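Teaching the arm by remote, part two

I spent most of March driving a simulated robot arm with a hand controller.

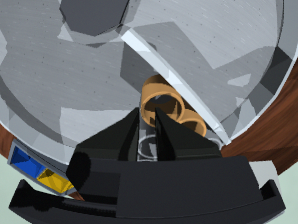 The trouble with working from the wrist view is that you lose your sense of depth. In the first session I kept closing the gripper too early, or I pushed the fingers past the thing I wanted and knocked it over. Clear objects were the worst. I could tell where the edges were if I moved the arm a little from side to side, so that became a habit. It also went into the recordings, and I had to decide whether I wanted the robot to learn it. In the end I left it in.

The set-up is simple enough. Zakeo runs the simulation, and Wona saves each attempt with the controller movements alongside it. I press one button to start and another to stop. If I make a mess of an attempt I throw it away before it gets to the training folder. By the end of the month I had 161 attempts I was happy with. I had hoped for 1,000, which was silly of me, as I only had the evenings.

Things I changed along the way:

I slowed the controller down by half. Everything took longer, but my hands shook less and the paths came out smoother.

I stopped correcting small mistakes in a hurry. If the fingers went in at a poor angle, I backed out and came in again.

I took a break every 2 hours. My attempts after that point were bad enough that I was deleting most of them anyway.

I did try moving the arm by typing in joint positions, which is how I used to do it with my old Gallorex kit. It works for a single move. For picking things up from a different spot each time it is hopeless, and I went back to the controller the same evening.

The first training run is set for 3,000 steps. I will put the results up when I have them, along with the settings file, as a few people asked for it last time.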